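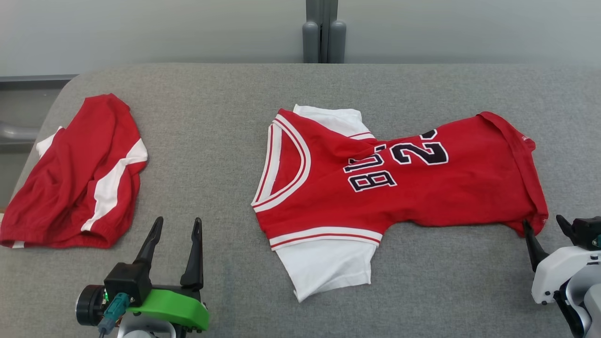 gravel_and_salt

Topic: Day trip to the Perrin wildlife reserve, is the guided half day worth it?

We are spending four nights in Garnance in March with my parents and one kid. I have one free day and was thinking of the wildlife reserve at Perrin. The website sells two tickets. One is plain entry with the walking loop, the other is a guided half day with a feeding session at the otter pools. The guided one costs a lot more and I can't tell from the page what you get for it.

My questions:
- How long is the drive from Garnance, really? The map gives me three different answers.
- Can a person with a bad knee do the loop?
- Is there food on site or do we need to bring it?

We will have a rental car.

---

tidewrack

We did the guided half day last year. The drive took us just under two hours with one stop for gas. Take the coast road as far as Plinent and then turn inland. Do not let the phone send you over the Brurkov pass. It is shorter in miles but it is all switchbacks, and you will get stuck behind logging trucks.

The guide was good. She had worked there a long time and knew which otter was which. The feeding part was short, maybe 20 minutes, and the rest was walking and looking at birds. My kids liked the feeding and were bored by the birds.

Food: there is a snack bar by the parking lot. It had soup, sandwiches and ice cream. Nothing special but nobody went hungry.

---

bluntpencil

I would skip the guided ticket. You can see the otters get fed from the public side of the pools, they just don't let you stand on the inner platform. We stood at the rail and saw the whole thing for the price of plain entry. The guide talks loud enough that you hear most of it too.

Also I disagree about the Brurkov road. I have driven it five or six times and been behind a truck once. The view at the top is the best part of the day. There is a pullout with a picnic table.

---

tidewrack

Fine if you are used to it. The OP has parents in the back seat and a kid. I would not put my own mother on that road after lunch.

---

gravel_and_salt

My mother gets carsick on a freeway ramp, so coast road it is. Thank you both.

Anything on the loop and the knee?

---

fernhouse

My husband had a knee replaced the winter before we went, so I can answer this one. The first part of the loop is flat boardwalk and anyone can do it. After the second bird blind it turns into a dirt path with log steps, and there are a lot of them. We turned around at the blind and went back the same way. You miss the upper pond. The staff told us the upper pond is mostly ducks.

There are benches on the boardwalk section but hardly any past it.

If it has rained, the boardwalk gets slick. Wear something with tread.

---

bluntpencil

The upper pond is not mostly ducks. We saw two cranes up there and a heron. It depends on the month.

---

fernhouse

I am only passing on what we were told at the desk.

---

oldferryman

I live outside Plinent and go a few times a year. Some practical things.

The lot at the reserve holds 300 cars and fills by late morning on weekends. In March you will be fine on any weekday. On a Saturday get there before ten.

The guided groups are capped at 9 people. If you are a family of five you take up more than half of one, so book it ahead. They will split you across two groups if you just turn up.

The upper trails can be closed in early spring for nesting. They put a notice on the gate and it does not always get onto the website. Call the day before.

On the guided ticket, I think it is worth it once. You get onto the inner platform and into the small building where they look after the injured birds. You can't see that from the rail. After the first time I just pay for entry.

On your way back, stop in Plinent for supper. The harbor places stay open off season, the ones up the hill mostly do not.

---

gravel_and_salt

That is very helpful. I didn't know about the bird building. My father would enjoy that more than the otters.

Is the guided tour all on the flat part?

---

oldferryman

Yes. Pools, bird building, first blind and back. There is one ramp and it has a handrail.

---

bluntpencil

OK, the bird building may be new since I went. I still say save the money if it's just for the otters.

---

corkboard22

Small warning about the rental car. The agency at the Garnance station closes for lunch and they mean it. We lost most of a morning standing outside. Pick the car up the evening before.

---

gravel_and_salt

Changed the pickup to the evening before. We have booked the guided half day for a Wednesday, all five of us in one group. Coast road both ways, supper in Plinent. I will post again when we are back.

Topic viewed 2396 times

Comments

pondskater: Went last month using the directions in this thread. Coast road was easy. The snack bar has cut its hours and was shut when we came out, so bring sandwiches.

mapleand9th: Do they allow dogs on the boardwalk?

oldferryman: No dogs past the parking lot, even on a leash. There is a field across the road where people walk them.

hillcounty: Drove over Brurkov on Tue 15 July. There were roadworks near the top and a long wait at a temporary light. The picnic table is still there.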